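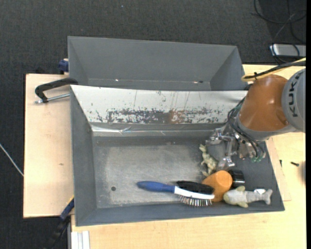

REVIEWS / Robotics / Grasping

Fusano bin-picking method, second release
Reviewed by Minttu Ikonen
April 30, 2023

The claim in the Fusano paper is that a grasp planner trained only on simulated clutter will carry over to a real bin with no tuning. Urho Ruotsalainen and Ulla Leinonen report 3,081 real picks, and the headline success rate looks great. I have doubts.

Start with the objects. A grooming brush with bristles on one side and metal pins on the other is a fair test, and so is a plush fish. But five things in a bin that size is a light load, and they sit bunched in one corner. I wanted a table of results by pile size. There isn't one.

Then the retries. Of those picks, 470 were second attempts, and they count as successes if the object came out. Take them away and the lead over the Kunwood baseline gets thin.

The code installs cleanly, and the planner is fast. I'd use it as a starting point on a KUKA arm with a two-finger gripper. I wouldn't quote its numbers to anyone paying for the cell.

Rating: 2 out of 5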